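Can machines do the chores yet? Home and shop floor compared

Project report, Lucyna Jabłońska
Supervisor: Nabila Bensaid
Handed in 10 March 2025

1. What I wanted to find out

Everyone I told about this project said the same thing – when will it do my washing up. So that's the question, more or less. Can a machine do ordinary chores in a home yet, and is it any further along in a shop or a stockroom? I expected the shop to win easily. It did win but by less than I thought, and for reasons I hadn't planned for, see section 4.

Not a hardware project. I built nothing. I read what I could get hold of, watched a lot of footage at normal speed (important, a lot of it online is sped up, check the corner of the video) and had two site visits. One to the Kastholm stockroom, one to the Lultwood test flat.

2. How I did it

Made a list of chores first. Then sorted each one under three headings: done without help, done with help, not done. "Help" means a person touches the machine or the objects, or takes over the controls. Nabila wanted a fourth heading for "done but so slowly you'd give up". Fair point, I ran out of time to go back over everything, so slow counts as done. Bear that in mind for the towels.

The Lultwood people let me go through their attempt log. 2447 attempts at household jobs, of which 1872 were marked as finished. Sounds great. But the log marks an attempt as finished if the last step is finished, even if a person stepped in half way, and 238 of the finished ones have a note saying exactly that. Didn't have time to read the notes on the failed ones properly.

Also the log is mostly easy jobs. Lots of picking up one cup. Hardly any emptying a full drawer. So don't take those numbers as a score for "chores" in general, they're a score for that log.

3. Chores at home

Floors. Done, mostly. Flat floor, few cables, fine. Stairs not done. Socks are a problem everywhere.

Towels. Square cloth on a clear table gets folded. Shirts sometimes. A pile of mixed laundry that has to be pulled apart first is much worse, the machine has to find a corner it can't see. Fitted sheets I left off the list out of kindness.

Dishes. Plates with help. Anything stacked or nested is hard. The Manríquez arm I watched on video could put a plate in a rack but needed the rack to be in the same place each time, move it a hand's width and it put the plate down on the edge.

Cutlery and small thin things. This is the one I spent longest on. Thin things lie touching each other, and a gripper with two fingers wants a gap either side of what it's picking up. A person just pushes one out with a fingertip without thinking. Chopsticks are about as bad as it gets – smooth, narrow, and they roll. Standing them in a cup means turning them upright as well, and the opening of the cup fills up as you go so the last is harder than the first.

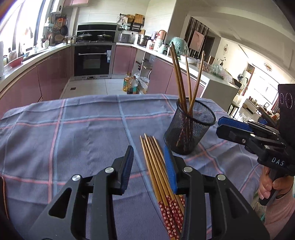

Fig. 1. Chopsticks and mesh cup on the kitchen table, with hand-held grippers. Four are in the cup, the bundle is still on the cloth.

Worth saying what a hand-held gripper does and doesn't prove. The fingers are a machine's fingers but the person decides where they go. So if a job can be done this way, two simple jaws are enough for it and the missing bit is the deciding. If it can't, no amount of clever software is going to help, you need a better hand. I found this the most useful idea in the whole project and wish I'd come across it in week one instead of week five.

Tried it myself at Lultwood with a pair of kitchen tongs, which is a poor man's version. Chopsticks from table to mug. Possible, very annoying. I kept wanting to feel whether I had one or two and tongs don't tell you. Patterned cloth didn't bother me at all but I was told stripes and checks can confuse a camera, did not manage to find a good source for that so treat it as hearsay.

4. Shop floor

Kastholm visit was in February. Stockroom behind a homeware shop, one arm on a rail, Clarent software. It moves closed boxes from a belt to a shelf, and it is good at it. Boring to watch, I mean that as praise.

But. Ask it for the jobs that eat up the staff's day and it's the same story as the kitchen. Facing up shelves so the labels point out – not done. Picking one item out of a torn bag – not done. Hanging clothes – with help, and the hangers had to be a special sort. Untangling anything, no.

So my first guess, that shops are easier becuase they're tidier, is only half right. The back of a shop is tidy. The front has customers in it and customers put a candle in the mug section.

The other difference is who fixes it when it goes wrong. At Kastholm there's someone on shift who knows how to clear a stuck box and restart. At home that would be you, at eight in the evening, holding a spoon.

5. Problems with this report

- Only two visits, both places that wanted to look good.
- The sorting was done by me alone. Somebody else might put plates under "not done".
- No costs. Asked twice, no reply.
- Log covers one flat and one kitchen layout. A different kitchen could give very diffrent results.

6. Answer to the question

Floors yes. Boxes yes. Single solid objects on a clear surface, mostly yes. Thin, soft, stacked or tangled things, not without a person close by, and most of what's in a kitchen drawer is at least one of those. I'd want the chopstick job done start to finish in a kitchen the machine hasn't seen before, no help, ordinary speed, before I said yes to the washing up.

If I carry on with this next year I'd do just the one chore and time it properly, by hand, by tongs and by machine.

Thanks to Nabila for reading the first draft, which was worse.

2 comments | 238 views

Related reports
Why is folding a shirt so hard?
Self-checkouts and the people who look after them
Stairs: a short history of robot vacuums giving up
Measuring grip with a kitchen scale

Contact the project office | © 2025 Student Project Reports | Back to top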